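작업노트 06/12/2022
음악인 정치 발언 아카이브, 가사 태깅 2차

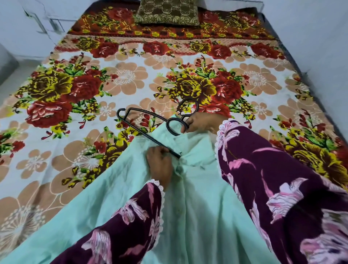
장미 무늬 침대보. 머리맡 쪽은 짙은 붉은색 띠.

어제 돌려놓은 가사 분류 결과부터 봤다. 전체 2322곡인데 "정치적 발언 있음"으로 잡힌 게 생각보다 너무 많다! 열어 보니 원인은 뻔했다. "싸우자", "일어나", "거리로" 같은 말만 나오면 죄다 표시가 붙는데, 절반은 그냥 헤어진 애인한테 하는 소리다(거리로 나가서 우는 노래가 이렇게 많은 줄 몰랐다).

그래서 무작위로 40곡을 뽑아 손으로 다시 읽었다. 30곡은 내 판단이랑 태그가 맞았고, 나머지는 애매하거나 틀렸다. 특히 Gatell 음반이 골치다. 2집 세 번째 곡은 누가 봐도 시장 선거 얘기인데 후보도 정당도 안 나오니까 태그가 하나도 안 붙었다. 반대로 Espinoza 쪽은 후렴에 "투표"가 들어가긴 하는데 앞뒤를 읽어 보면 동네 노래자랑 심사 얘기다. 이건 한참 웃었다.

공연장 발언 자료도 좀 만졌다. Evelthorpe 공연장에서 4월에 열린 모금 공연 녹취가 8개 있는데 파일 이름이 엉망이라 순서부터 다시 맞췄다. 5번이랑 6번은 같은 멘트를 다른 자리에서 녹음한 것 같다. 박수 길이가 똑같음. 일단 지우지 말고 둘 다 둘 것. 7번은 노래 중간에 유권자 등록 하라고 외치는 부분이 있는데, 이걸 가사로 칠지 발언으로 칠지 아직 모르겠다. 나는 발언 쪽인데 의견 있으면 노트 밑에 적어 주세요.

아, 그리고 SNS 글은 이번에 안 넣기로 했다. 넣고 싶은데 삭제된 글이 너무 많아서 출처 칸이 텅텅 빈다. Clidville 신문 인터뷰 모음이 차라리 낫다. 날짜도 있고 질문도 같이 실려 있어서 맥락 보기가 훨씬 편하다. 스캔 상태는 좀 흐린데 제목은 다 읽힌다.

할 일
- 단어 목록에서 "일어나" 빼고 다시 돌리기
- "직접 지지"와 "일반적 사회 비판" 태그 분리 (이거 진작 했어야 했다)
- Gatell 2집은 전곡 수동으로
- 녹취 7번 다시 듣고 시간 표시 달기
- 인터뷰 스캔본 폴더 이름 통일

분리한 태그로 시험 삼아 몇 곡 붙여 봤는데 비판 쪽이 압도적이다. 지지 발언은 가사보다 무대 멘트에 몰려 있는 느낌인데, 아직 숫자로 말할 단계는 아니고 다시 돌린 다음에 표로 뽑아 볼 생각. 지금 컴퓨터가 변환 작업 중이라 재실행은 내일 아침에 건다.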